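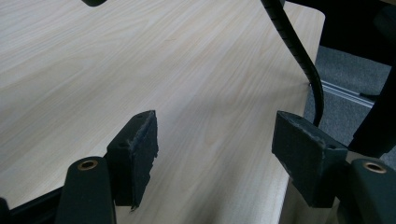 3 min read

2025-12-11

Notebook, finishing bench. Hide glue and the Wirkimero stools.

Thenmozhi brought back two of the Wirkimero stools this morning. Both have a loose front stretcher, same joint on each, left side. These went out in June with the first batch. I knocked the joints apart with the small mallet and a scrap of leather and they came without a fight, which they should not have done. The glue on the tenons was brittle and had let go cleanly from the mortise wall. Almost no wood fiber pulled out with it.

Checked the June page. That batch was glued with the old jar of 192 gram granules, and I wrote "jar smells a bit, fine" next to it. Probably not fine. I also had the pot down as holding at 160 F, but that was with the old thermometer, the one that turned out in August to read low. So the glue may have been cooked for most of a day at well over what I thought.

Test joints

Made up new glue from the Pakeck granules, 109 g dry to 200 g water, soaked overnight and warmed this morning. Pot at 140 F by the new thermometer, checked against Lakshmi's kitchen probe. They agree within a degree.

Cut twelve mortise and tenon pieces from the ash offcuts, same size as the stretcher joint. Four sets of three:

A - new glue, parts at room temperature (61 F in here at 9 am)
B - new glue, parts warmed on top of the radiator first
C - what is left of the June jar, parts warmed
D - new glue, parts warmed, tenon left a hair tight

D was a mistake that I kept. The tenons on that set came off the saw with a little too much on them and I decided to see what happened. One of them would not seat all the way and is about 1/16 shy of the shoulder. Marked it with a pencil cross so it doesn't get counted with the others.

Set A started to gel before I had the clamp on the third piece. B gave me plenty of time. I have been saying for years that warming the parts doesn't matter for small joints and I should stop saying it.

Clamps off tomorrow at lunch, then leave everything alone until Monday. Lakshmi wants to pull them with the luggage scale and a bar, same as she did for the chair legs. We'll hang it from the beam by the lumber rack. Record the reading when it starts to creep as well as when it lets go. Last time we only wrote down the second number and then argued about it.

The stools themselves

Scrubbed the old glue out of the mortises with hot water and a stiff brush. Took four rounds. Left them to dry with the seats off. The tenons are still a good fit, so no need to shim. Will not reglue until the tests are done, even though Thenmozhi has promised them back. She is going to call and say next week.

There are ten more stools from that batch out there. If set C fails the way I expect, we should write to everybody who has one and offer to redo the stretchers. Thenmozhi has the list.

Other things

Neagu invoice is wrong again. They billed 1,332 for the ash and the quote says 927. Looks like they charged us for the thicker boards. I have put both papers in the tray and sent them a note.

The Fileck order of webbing came, one 500 ft roll, in the brown and not the natural. Keeping it. Brown was going to be needed for the benches in any case.

Band saw is drifting left on anything over two inches thick. Blade has been on there since the stools, so start with a new blade before touching the guides. The spare is on the nail behind the door.

Glue pot lid is cracked. A saucer works for now but the water level dropped half an inch between nine and noon, so keep an eye on it.

Ask Lakshmi: does she still have the sheet from the chair leg pulls? Would like to use the same columns.

4:40 pm - looked at set A again. Squeeze-out is rubbery and peels off the first two pieces in one strip. On the third there is hardly any, and I can see a gap at the shoulder. Set B looks good all around. Heat off, pot in the fridge, dated.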